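Fluststead laundry room reopens with folding bench and tray system

The shared laundry and linen room at Fluststead has reopened after a refit that replaced the old sorting shelf with a white-topped folding bench, new wall linings and a revised layout for clean textiles. The work was carried out by Zirnik, a joinery and fit-out firm, to a specification prepared by Baysal, the building's managing agent.

The room serves the residential block and the ground-floor community kitchen. It handles tea towels, cleaning cloths, aprons, tablecloths and a smaller volume of bath linen. Throughput is put at roughly 500 pieces in a normal week, most of it small flat items. The washers and dryers were retained. They were moved onto a common plinth and reconnected, and the drain line was relaid to the required fall.

The former arrangement had one shelf above the machines and no separation between unfolded and folded items. Residents had noted in the November maintenance survey that clean cloths were being stacked damp, and that the dark laminate shelf made lint and residual marks difficult to detect. The specification therefore called for a light-coloured horizontal surface, enclosed at the back and sides so that pieces do not slide off behind the machines.

We use cookies to remember your settings and to measure how many people read our pages. By continuing to use this site you agree to our cookie policy. Accept / Manage preferences
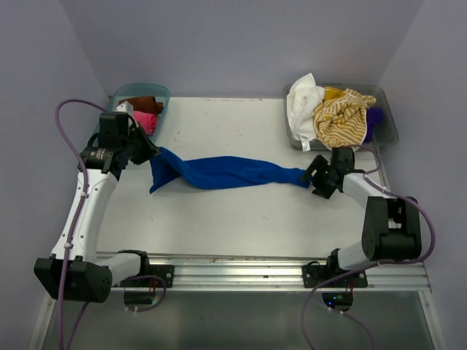 Cloths are the largest single category and the slowest to process by hand. A square of fabric that leaves the dryer rolled on itself has to be opened before it can be folded, and the new procedure sheet treats opening as a separate step. The cloth is taken by its two ends, drawn out lengthwise over the bench and then spread from whichever end is already flat. The royal blue cloth stretched over the white tabletop is at that stage: it lies wide and fairly flat towards the left, while the right is still twisted up like a rope, and it is the right that needs working loose before the first fold. The sheet specifies that twisted sections be untwisted and not pulled, as pulling distorts the hem and produces a fold that will not stack square.

Once open, a cloth is folded in half along its length, smoothed from the centre outwards, and folded twice more across. Anything still damp at the seams goes back to the airing rail. Anything torn or heavily stained is set aside for rags. The procedure applies equally to tea towels, although linen-blend towels are folded lengthwise in thirds to match the depth of the existing cupboard.

Trays have replaced the wicker baskets previously used for finished work. Translucent plastic was selected so that the contents can be checked without unstacking. Trays are kept towards the back of the bench, leaving the forward area clear for handling. They can be washed at the sink with ordinary detergent and should be dried before reuse.

The walls around the bench are finished in a pale lilac-grey semi-gloss paint over moisture-resistant board. Baysal said the colour was chosen from the range already held for the stairwells, and that touch-up quantities will be stored on site. Joints between the wall panels and the bench top are sealed with a neutral-cure silicone. Zirnik has asked that the sealant line be wiped down with water and a soft cloth only. Solvent cleaners and abrasive pads will void the finish warranty.

Lighting over the bench was also changed. The single central fitting has been supplemented by diffused strips, which reduce hard shadow at the working surface and make creases easier to see. The switch is on the corridor side of the door and is no longer linked to the extraction fan. The fan now runs on a humidity sensor and will continue to operate after the room is vacated.

The refit took 27 working days, 5 more than scheduled. The overrun was attributed to the drain line, which was found to be undersized where it passes beneath the corridor, and to a delay in delivery of the wall board from the supplier in Zusow. Machines were out of service for part of that period and residents were directed to the facilities in the adjoining block.

Booking arrangements are unchanged for the machines. The bench is not bookable and is intended for short use, with a suggested limit of one load at a time when others are waiting. Items left on it at closing will be moved to the lost property shelf beside the door — the shelf is emptied at the end of each month. Detergent, pegs and personal baskets should not be stored on the bench top.

Two matters remain outstanding. The airing rail is a temporary unit and is to be replaced by a wall-mounted model with four folding arms, pending confirmation of the fixing points. The floor covering at the threshold has lifted slightly and will be re-bonded when the contractor returns for the defects inspection. Neither item affects use of the room.

Copies of the procedure sheet are fixed inside the linen cupboard door and can be requested from the Baysal office in large print. The room is open from 7 a.m. until 9 p.m., and the last wash cycle should be started no later than 7:30 p.m.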